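3.2 Object set and work surface

The tidying tasks were designed around small household items of the kind that collect on a dresser, a bathroom shelf, or the end of a desk. We selected 22 items in total. Each had to be light enough to lift from one end, small enough to stand on a single tabletop together with several others, and available in ordinary stores. Items with loose lids, liquids, or exposed blades were excluded at this stage.

The set was divided into two groups. The first contains grooming items, which are long relative to their width and are normally stored either flat or upright in a holder. The second contains containers and ornaments, which have a clear base and a preferred standing orientation. The division follows the scheme used in the Zusovard inventory, with one change: soft-sided pots were moved from the textile group to the container group, where their behavior on a flat surface is closer to that of the other members.

The vented hairbrush (Figure 2) is the reference item for the first group. Its head is an open structure of curved slots above the bristles, and its handle is long and round, with a circular opening at the end. The handle can be approached from either side. The head cannot be treated in the same way, because contact with the bristles changes the resting angle of the brush, and the open slots offer edges at several depths. For this reason the task instructions distinguish between "handle" and "head" and never refer to the brush as a single graspable region. 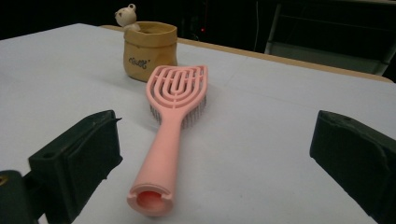
Figure 2. Vented hairbrush lying on the white work surface, with a small kraft-paper storage pot behind it.

Color was not controlled. An early version of the set, assembled by Kiprono Were, used only neutral items, but raters found the resulting layouts hard to tell apart when scoring them. The final set mixes pale, saturated, and brown items. Printed text on containers was left in place, and no labels were removed.

3.3 Layout and placement rules

All layouts were prepared on a white surface. A layout consists of a cleared region in the center and a storage region toward the far side, where ornaments and containers are kept. Items in the storage region may be close to one another but may not be stacked. An item counts as stored when its base is fully on the surface and it stands without support from its neighbors.

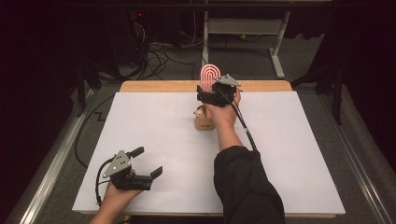 Upright ornaments required a separate rule. A thin or arched item has a narrow footprint in one direction, and a small rotation about the vertical axis can bring it into contact with whatever stands in front of it. We therefore recorded the facing direction of each ornament in addition to its position. Figurines on a base were treated as one item with the base, and only the base was used to judge placement.

Ynyr Gwynne and a second rater scored the final layouts independently, using the Itimero checklist with the drawer items omitted. Of 323 scored layouts, 20 were returned for a second reading. Most disagreements involved the grooming group, where the checklist does not specify which way a handle should point. We added a line stating that either direction is acceptable if the full length of the item is on the surface. The same wording is used in Section 4, where the Mugo and Udgate layouts are compared.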